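Mostlow Barter Tables

Trade values and drop lists for the action role-playing game Virkden, in plain text files. 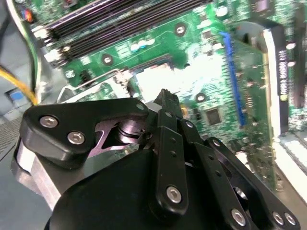 The tables cover every item the Ferryman will take in exchange, what he gives back, and at which point in the story the trade opens. They were put together by players from their own saves. Nothing was pulled out of the game's code, so a few late trades are still missing.

What is in the download

trades.csv — one row per trade, 1,871 rows. Most items appear several times because the Ferryman's offers change after each boss.
drops.csv — enemy, area, item dropped, number of kills logged, number of drops seen.
areas.csv — the 55 areas with the short codes used in the other two files.
notes.txt — oddities that would not fit in a column. Read the part on the Plandeswood gate before you use any row with the code PLW.

Columns in trades.csv

give: the item you hand over, spelt as it is in the English version of the game
get: the item you receive
area: area code
stage: 0 for a new save, then one higher for each main boss beaten
once: y if the trade can only be made once per save, n if it can be repeated, blank if we don't know
by: initials of whoever logged it

A blank in "once" does not mean no. Some people have built route planners that treat it as no, and they go wrong at stage 4, where the Ferryman stops taking Salt Candles after the first one.

How the numbers were collected

Drop rates come from straight kill counts. An enemy goes into drops.csv only when it has 600 logged kills or more, and bosses are left out. All kills were made without the Gilded Tooth, which raises the drop rate. Hryhorii Ostapchuk logged the marsh areas, Issa Tannous did the towers, and Senyo Agbeko did nearly all of Plandeswood on two separate saves.

The harder difficulty was logged as well, but we have not merged it. The Drowned Squires seem to drop less there and we want at least 1,000 kills on them before saying so.

Known problems

Trades for the Abou Jaoude shield are listed at stage 3. Two players got it at stage 2 and we haven't been able to repeat it.
The October patch renamed four rings. The old names are kept in notes.txt — they are not in the tables.
Accented letters in area names show up wrongly in some spreadsheet programs. Import the file as UTF-8 and they come out right.
Console saves are under-represented after stage 5.

Sending corrections

Open an issue with the item, the area, your stage and the game version. A screenshot of the trade window helps. Please don't send whole save files, as we have nowhere to keep them. Corrections to the drop counts need the full run, including the kills where nothing dropped.

Ostap Kostiuk checks new trades and Fadi Dabbas looks after drops.csv. It can take a couple of weeks if the trade is late in the story and one of them has to play up to it.

Use

Free to copy and change, including for wikis and guides. Credit it as Mostlow Barter Tables and say which version you took.

Last changed 2018-02-09: stage 6 trades added, duplicate rows for Eel Oil removed.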